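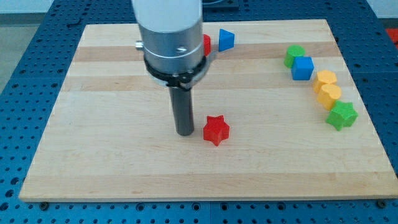

Review of the Plorden pushing kit
Project report, second version, 6/9/18

1. Purpose of the project
Our department wanted to know if the Plorden kit is good enough for the first-year robotics course. The kit is sold by Haberkorn and contains a rod tool, a set of colored shape blocks and the Asby control software. The arm is not included, we used the one from our laboratory.

2. Method
The task was to push one named block to a goal point on the board with the tip of the rod. We made 100 trials and changed the start positions after each one. The blocks were stars, hearts, cubes, cylinders and some others.

3. Results
In 14 trials the block did not reach the goal. In 11 of these it was a star - the rod slides along the side between two points and the block turns instead of moving forward. The cube gave us the least trouble.
Installing Asby took two afternoons, and the manual does not explain how to set the tool length. We found the right menu by trying.

4. Open points
We did not yet compare with the Odero kit, which has a softer tip. The loan request was sent in June.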